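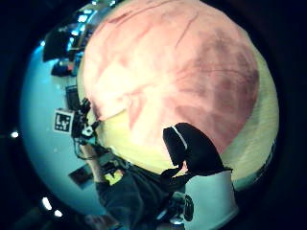

Shevchuk reckons the planner is the clever bit and perception just feeds it, and I've heard that in one form or another since I started. Wrong way round, I think. Or wrong enough to cost us a month.

July
By Vasiliki Koutsoukos

Take soft fruit. Our planner at Grutthorpe gives you a lovely smooth path in 80 milliseconds. Nobody complains about the path. But then the hand closes in, the fruit fills the whole view, and the detector that was so sure of itself from across the table has nothing left to hold on to. No outline. No background to speak of. Just skin, blotches, a patch of glare. And that is exactly when you need to know how far you are and how hard to close.

So what does the software do? Ours kept the last good estimate and carried on. Blind, basically, for the final 11 centimetres. It logged those as "tracking". I went through 381 runs last month and the word tracking appears in every one, incuding the ones that bruised.

That's a tooling problem as much as a vision one. The Fleva viewer shows you a green box and you beleive the green box. Why is there no colour for "guessing"? We had the confidence number all along, it was sitting in a column no one opened. Took me an afternoon to draw it on the timeline. Should have been there from the first build.

People want a bigger model. Fine, train one. Disden did, and good luck to them, but a bigger model still has to look at a wall of pink and say something. I'd sooner it said "don't know" and the controller slowed down. Slow is allowed. We have 200 lines of code for recovering from a dropped fruit and not one for easing off before the squeeze.

My ask is small. Pass the uncertainty through to control. Log it honestly. Stop giving the planner all the meetings.

Shevchuk still disagrees, he wants to retune the path smoothing first.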